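Putting the Pieces Away: Is a Robot Ready for Table Chores?

March 11, 2023

My test for household robots has been the same since January. Forget folding shirts. Set out a board game, or clear one up, at a normal table in a normal room, without a technician moving the table two inches to the left first. The job is dull, it has a clear finish, and a seven-year-old can do it.

I've been going through the results from Grindham, where the Hutsuliak arm has been run on this kind of work with the Batuvach control software.

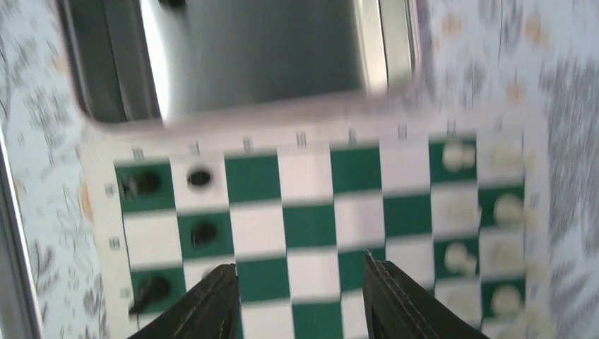 Tidying is mostly a perception problem with a grasping problem attached. A person glances at a table once and then works half blind. An arm with a wrist camera has to find the work again every time the wrist moves, and what it gets is often poor. The black pieces at the left of the board are easy enough to separate from the squares. The cream ones on the right are harder, and one of them nearly disappears into its white square. A patterned tablecloth adds more edges that mean nothing.

The logged total is 954 attempted picks, of which 856 ended with the piece where it was supposed to go. For a demo that's a good number. For a chore it's poor, because the misses are what you end up cleaning up yourself.

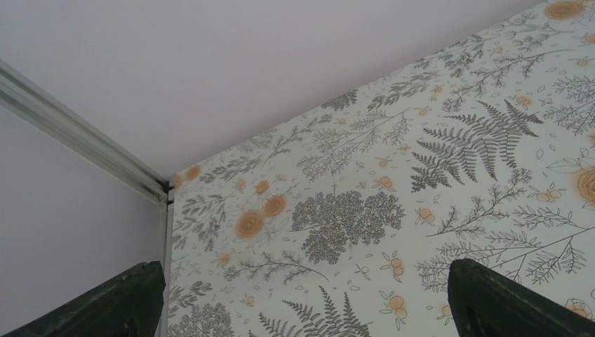 Can a household robot be left alone with a job like this yet? Only if someone is willing to come back and check. The arm doesn't reliably know when it has failed, and an unattended machine needs that more than it needs speed.

Grasping itself has improved more than I expected. The ridged fingers tolerate a few millimeters of error, and a chess piece has a narrow stem, so it suits a two-finger grip. Flat things are still bad. Checkers, cards and coins all need a different approach, usually sliding the object to an edge first.
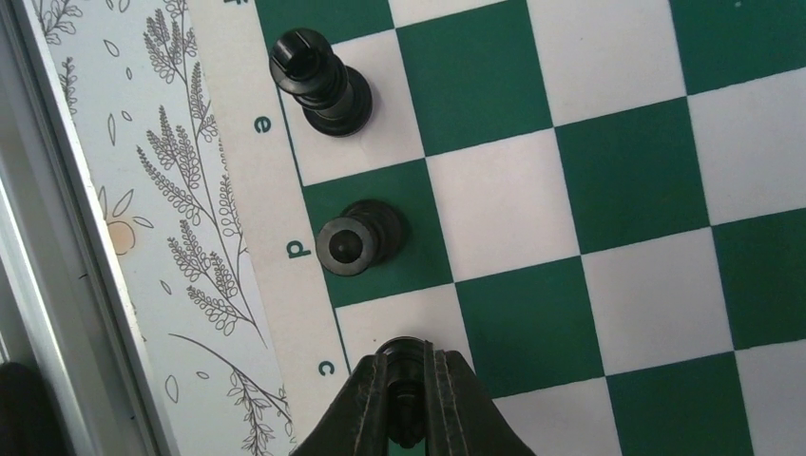
A black piece in the grip, with the rook and a pawn standing by on the e and d rows.

Placement is where the time goes. Releasing a piece upright on a square means controlling height as well as position. Let go too high and it tips. Go too low and the arm pushes against the table. Grallen sells a force-sensing wrist for 3,000 dollars that should help with the second case. I haven't tested it, and the price is hard to defend when the arm's whole job is tidying up. 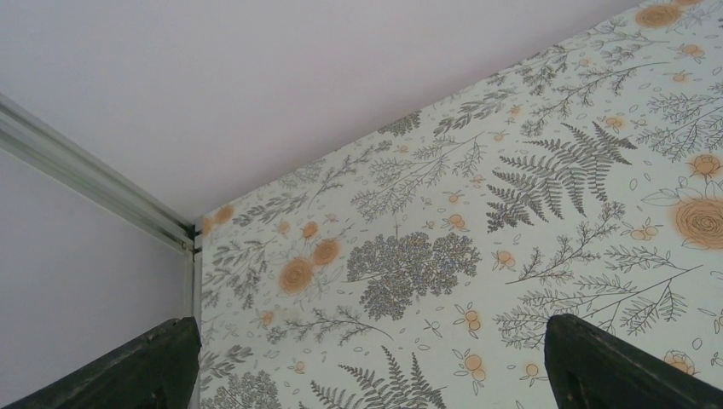 The cheaper option is slower motion near the surface, which costs nothing except patience. The default approach speed is set for shop-floor work, where the parts sit in fixtures and never move. At home I'd cut it by half for the last stretch and accept the longer run.

Next on my list is the same test with cutlery and a drawer. I expect the drawer to be the harder part.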